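Ticket 314: Saucer task, remote sessions: left gripper closes beside the saucer and calls it a day

Status: Open, waiting on customer (us)
Product: Kwok teleop client, Kemard two-arm kitchen package
Site: Ristdale, simulation
Priority: Normal, upgraded from Low after some sulking

Summary

When we drive the arms by remote control in the simulated kitchen, the left gripper follows the hand controller nicely until it gets down near the saucer. Then it closes a little to one side, on air, and the session log records a grasp. The operator sees a saucer sitting on the counter. The log sees a triumph.

The task is a short one. Reach the saucer, grip the rim, lift, set it down further along the counter. We want 13 clean demonstrations before we train anything. At the time of opening this ticket we had 3, and I would not show them to anyone I respected.

Steps to reproduce

1. Start the client and load the kitchen.
2. Home both arms, clutch in with the left controller.
3. Bring the gripper down beside the saucer and rotate the wrist to meet the rim.
4. Squeeze the trigger.
5. Say the word you normally say.

Expected: rim between the fingers.
Observed: rim next to the fingers.

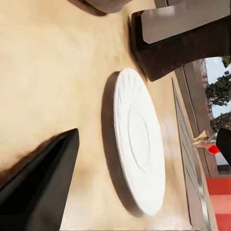
The offset isn't constant, or I'd have fixed it with a number and gone to lunch. It is small with the wrist straight and grows as the wrist rolls. Restarting the client does nothing. Restarting the machine does nothing, but takes longer.

Already tried

Recalibrated the hand controller twice. The second time I followed the instructions.

Swapped left and right controllers. The fault stayed with the left arm, so the controller is innocent and has been put back in its cradle.

Turned motion scaling down so that a large hand movement makes a small gripper movement. This makes it much easier to miss the saucer precisely.

Replayed one of the old demonstrations from before the May update. The arm went through it without complaint and picked the saucer up. So the gripper can do it, the saucer permits it, and the trouble is somewhere between my hand and the arm.

Update, 9:40 a.m.

Support asked whether the fingers themselves might be wrong, meaning the collision shape not matching what gets drawn. Fair question. I opened and closed the gripper over a bare stretch of surface with the contact overlay on. Contacts show up where the pads are and go away when they should. Gripper cleared of all charges.

They also asked for the client version. It is 7, the one whose release notes say "improved wrist feel."

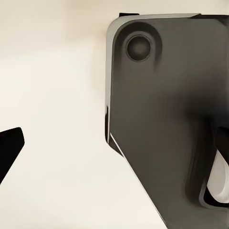
Keston

Adding to the above from the night session. I went through the settings file line by line, a pleasure I'd been saving for retirement, and found that the update added a tool offset for the left arm. The right arm has the same entry set to zero. The left one is not zero. It's the length of a longer finger that we don't use here and, as far as I can tell, never loaded.

That fits the symptom. The client thinks the fingertip is further out than it is, so when I roll my wrist it swings the whole gripper around a point in empty space. With the wrist straight you can steer around the error without noticing – people are very good at that, sadly. I suspect our 3 "good" demonstrations are three recordings of me compensating.

Set the left offset to zero, restarted, homed, tried again. The grasp landed on the rim at the first attempt. I then did 7 in a row and kept them all. One has a wobble on the lift that belongs entirely to the operator.

The first 3 are going in the bin. A policy trained on those would learn to aim wrong and correct late, and I already do that for free.

Still open: why the update wrote that value in the first place, and whether it'll write it again next time. I've made the settings file read-only, in the spirit of a chair wedged under a door handle. Please confirm there's a better way before we close this.
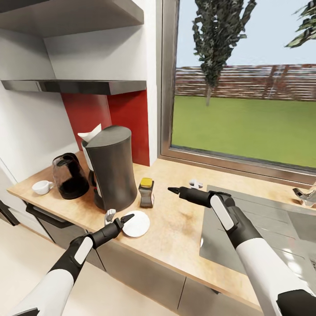 Do demonstrations recorded on the right arm need to be redone as well?

Only if they were recorded with the arms mirrored, where the left arm's offset gets copied across. Plain right-arm recordings used the zero value and can stay. To find out which kind you have, look for the mirror flag in the header of each recording.

Checked ours. Mirror flag is off in all of them. Leaving the ticket open for the settings question, and going back for the remaining demonstrations.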